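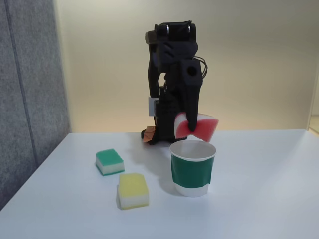
A member writing under the name Skidard asked whether the old market quarter of Zomthorpe was destroyed by the besieging army or by its own garrison, the parish histories being divided on the matter.

Full text of the question

I am preparing a short paper on the siege of Zomthorpe and the loss of the market quarter. The older printed history states that the attackers burned the quarter after the town surrendered in May. The guide sold at the Flodthorpe museum states that the garrison commander ordered the houses outside the inner wall pulled down before the siege began. Both accounts give the number of houses lost as 200, and neither cites a source. I would be grateful for guidance on which version is supported by surviving records, and on where those records may be consulted.

Posted September 14, 2024
Topic: Local and regional history, sieges and fortifications

3 answers

Answer 1 (accepted)

The evidence favors the garrison. The town account book for the year of the siege contains 4 entries for payments to laborers "for the taking down of houses by the market." All of them come before the first entry concerning the enemy camp. Clearing the ground in front of a wall was ordinary practice, as it denied cover to the attackers and gave the defenders a clear line of fire.

The account of the burning comes from a petition submitted by the townspeople 30 years later, in which they requested relief from taxes. Petitions of this type should be read with care. A loss caused by the enemy was more likely to win relief than a loss ordered by the town's own commander, and the petitioners had reason to present the matter accordingly. The figure of 200 houses also appears first in the petition. The account book does not give a total.

It remains possible that some buildings left standing were burned later. The book has a gap of 6 weeks following the surrender, and no conclusion should be drawn from that silence.

The account book is held in the Flodthorpe record office and may be seen by appointment. The petition was printed in full in the appendix to the older history, although the transcription omits the names of the signers.

Answer 2

My understanding has always been that it was burned. There is a Burnt Lane in Zomthorpe to this day and it runs through where the market was. I do not have a reference for this.

Comment on Answer 2: The lane name is recorded in a rental drawn up well before the siege, so it cannot be used as evidence for the event. It may refer to a lime kiln.

Answer 3

In addition to the accepted answer, the inquirer may wish to consult the Marti survey, which mapped the town after the peace. The survey marks the former quarter as "void ground" and shows a single row of new houses on the north side. It does not state how the ground came to be void. Readers should use the original sheets where possible. The reduced copy on display at the museum leaves out the plot numbers, and these are needed in order to match the holdings with the earlier rental.

Comment on Answer 3: Please note that sheet 4 of the survey is in poor condition and is supplied only on film.

Related questions
When was the inner wall at Zomthorpe taken down?
Records of prisoners exchanged at Flodthorpe
How to cite an unpublished town account book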